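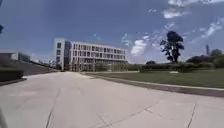

Ticket: Kramer box mod reads "Check atomiser", then cuts out at higher wattage

Status: Closed
Product: Kramer dual-battery box mod
Tank: Prumico sub-ohm, mesh coil
Bought from: Beletti, Prelham shop
Opened: February 12, 2022
Handled by: Sem Dekker, Beletti support

Customer's report

I bought the Kramer in December and it was fine until last week. Now it says "Check atomiser" most times I press fire. If I unscrew the tank and put it back on, it works for a bit, then the message comes back. When it does fire, it cuts out if I go above 66 watts. The screen goes dim, then I get "Weak battery", even though both battery bars show more than half full.

I have put a new coil in and it made no difference. I have also tried a different tank, an old one I had in a drawer, and got the same message with that. I haven't dropped it. I did have a leak a while ago and wiped it up with kitchen roll.

I normally vape at 70 watts. Please let me know if I need to send it back.

Reply from support

Thanks for the details. You may be looking at two separate faults. "Check atomiser" means the mod can't get a steady reading from the coil. As it happens with two tanks, I would look at the 510 connection on the mod first. "Weak battery" with the bars half full usually means the voltage is dropping under load, and that points to the batteries or their contacts.

Please don't send it back yet. Try the steps below in order and tell me what you get at each one.

1. Switch the mod off with five clicks and take both batteries out. Leave them out for all the cleaning.
2. Take the tank off and look down into the 510 connection. The centre pin should be level and should spring back when you press it gently with a wooden cocktail stick. Don't use anything metal.
3. Clean the threads and the pin with a cotton bud and a little isopropyl alcohol. Do the same on the base of the tank. Change the bud when it comes out brown.
4. Clean the battery contacts at both ends of the bay, and the inside of the door.
5. Leave it all open to dry for an hour.
6. Check the battery wraps. If there is a nick or tear in either one, stop there and don't put it back in the mod.
7. Refit the batteries, following the plus and minus marks. Screw the tank down until it stops and no further.
8. When the screen asks "New coil?", choose yes. Write down the resistance it shows.

Also, can you tell me which batteries you are using, how old they are, and whether you charge them in the mod or in a separate charger?

Customer's reply

Did all of that. The pin does spring back but it felt sticky before I cleaned it. There was a lot of brown muck in the threads and it took several buds. I had a look at the tank base as well and the insulator was dirty but not split.

Resistance now shows 0.18 and stays there. Before, it jumped about. No "Check atomiser" so far this evening.

It still cuts out at 70 watts though. Batteries are a pair of 18650s. One is from my old mod and the other I bought with this one. I charge them in the mod by USB overnight. The wraps look all right.
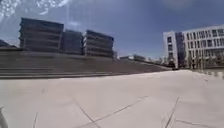
Attachment 2: paving in bright sun

Reply from support

The steady resistance reading is good news. Old liquid had got into the connection, and I am happy to treat the first fault as fixed unless it returns.

The second one is the batteries. They need to be a matched pair: same make, same model, bought together, and only ever used and charged together. With one older cell in a dual-battery mod, the tired one sags first and the mod shuts down to protect itself. The bars on the screen are taken at rest, so they don't tell you how each cell behaves when you press fire.

Please stop using those two together. For now, if you have no other pair, leave the mod alone until you do. Turning it down to a lower wattage doesn't make a mismatched pair safe.

Things to do:

- Buy two new 18650s of the same model from a proper battery seller. Check that the continuous rating suits the wattage you use.
- Mark them as a pair with a pen so they don't get mixed up.
- Charge them in an external charger. The USB port is there for when you are out, and I wouldn't leave it charging overnight.
- Take the two old ones to a battery recycling point, in a plastic case. Don't put them in the bin.

The 0.18 mesh coil is marked for up to 80 watts, so 70 is within its range and you don't need to change the coil again.

Customer's reply

New pair arrived and I charged them in a separate charger I borrowed from my brother. Been using it for 3 days at 70 watts, no cutting out and no messages. I put it up to 80 for a minute to see and it held, but the vapour was too warm for me so I've gone back down.

One more question, do I need to clean the 510 every time I fill the tank?

Reply from support

No. A quick look when you change the coil is enough. If you see liquid there, take the tank off and dry it before you vape again. It also helps to keep the mod upright overnight and to close the airflow while you fill.

I have added these notes to the record:

Fault 1: intermittent "Check atomiser". Cause: liquid residue on the 510 pin and threads. Fixed by cleaning.
Fault 2: "Weak battery" and cut-out above 66 watts. Cause: mismatched cells. Fixed with a new matched pair.
Parts sent: none.
Warranty: not used, still valid.

I'm closing the ticket now. If "Check atomiser" comes back within the warranty period, reply here and it will reopen under the same number. Please include the resistance reading and the name of the tank.

Sem Dekker
Beletti support, Prelham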